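Bench notebook, Ondale room
Wednesday, February 7, 2024
Table check and layout for the Esard sorting work

The white table stays against the plan agreed with Waltovby: one large top, rounded corners, no mat. Two layouts were compared on paper before anything was set out. 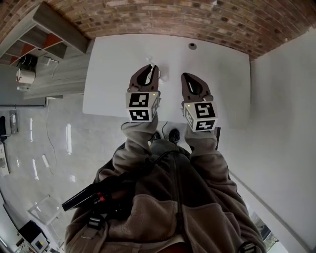 Layout A puts the trays along the far side and leaves the near side free. Layout B puts them left and right with the work area between. A is simpler to reset. B shortens the reach but makes it easy to catch a tray with a sleeve. Going with A.

Grommet: no parts to be placed within 100 mm of the hole. The small Schmieder spacers are narrow enough to drop through it. Cap on order. Tape over it until then, and replace the tape when it lifts.

Floor: cable routing to be changed. Run it behind the table legs and tape down every 30 cm, with no slack where people stand. Same applies to the extension lead if one is used.

Height: top left at its present setting. Raising it was discussed and dropped, as the stools would then have to be swapped as well.

Surface: wipe with a damp cloth, then a dry one. No solvent cleaner; it dulled the finish on the old table in the store room and the label glue came up worse than before.

Parts list for the first batch:
Spacers, small, 200
Spacers, large, 100
End caps, 30
Sorting trays, 2

Large spacers and end caps share a bin at the moment and need to be separated before the batch is started. Bin labels to use the Esard part numbers. The Waltovby numbers are shorter but two of them repeat across sizes.

Open points:
Confirm tray depth with Schmieder. Drawing and order sheet disagree.
Decide whether rejects go back in the bin or in a bag by the door.
Second table, same size, requested for later in February. No answer yet.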